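Financial Modelling Certificate: Frequently Asked Questions

By Igor Čierny, Prisard Institute
23/01/2024

2 comments | 200 shares

Who may enrol in the certificate?
Enrolment is open to any person who works with budgets, forecasts or valuations. Applicants should be comfortable with spreadsheet formulas. An accounting degree is not required.

How is the certificate assessed?
Candidates build a three-statement model from a written case and then sit a timed review exercise, in which they locate errors in a model prepared by the examiners.

May I use my own templates?
No. All work must begin from a blank workbook. Macros are permitted in the case but not in the review exercise.

What does it cost?
The fee is $1,853, or $1,238 for members. Instalments can be arranged with the Limdale office before enrolment.

When are results released?
Results for the August sitting are sent by email once marking has been moderated. Staff cannot give results by telephone. 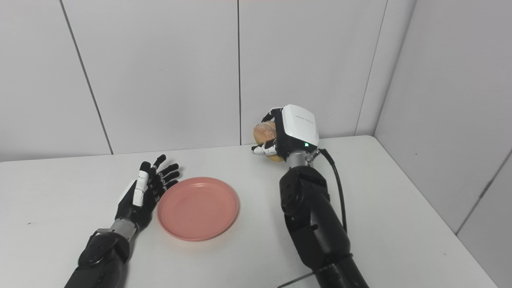 Can I ask for my model to be re-marked?
Yes. Requests must be made in writing to the Chief Examiner, Nektarios Mitsotakis-Vlachou, and must identify the worksheet in dispute. A second examiner will mark the whole model again, and the final grade may go up or down.

Does the certificate expire?
No. Holders who wish to remain on the public register must renew their listing each year.

Comments (2)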